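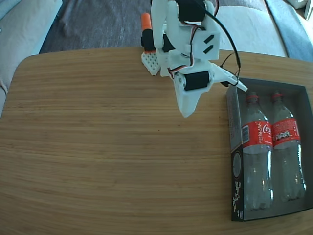
Bottle Sorting and Packing Helpers Wanted (part-time, until the end of June)

Fisero collects empty drink bottles from the offices and cafes in Iroveck. We are looking for 2 helpers for our packing table.

What you will do

Take the empty plastic bottles from the table and lay them on their side in the open box. The labels stay on, please do not peel them.
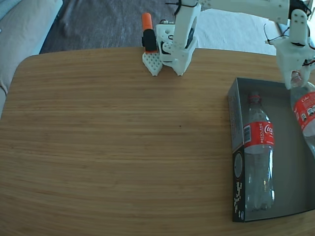 What we ask from you

You should be able to stand for some hours and to work with patience. Experience is not necessary. We pack small soft drink bottles, mostly cola, and a bottle with a crack goes to a separate bag. Caps are collected apart, so please check each bottle for the cap before
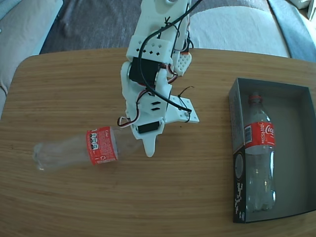

you close the box. Last month we packed 2,000 bottles, and we would like to do a little more. You must be 18 or older and understand simple English.

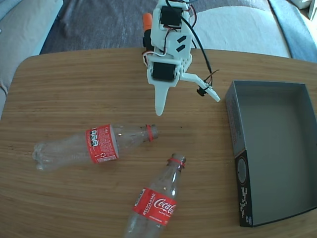 How to apply

Write a short letter with your free hours and bring it to Fisero, Voyle Building, room 178. You can also leave it in our mailbox, number 501. The last day for applications is 9 March 2026.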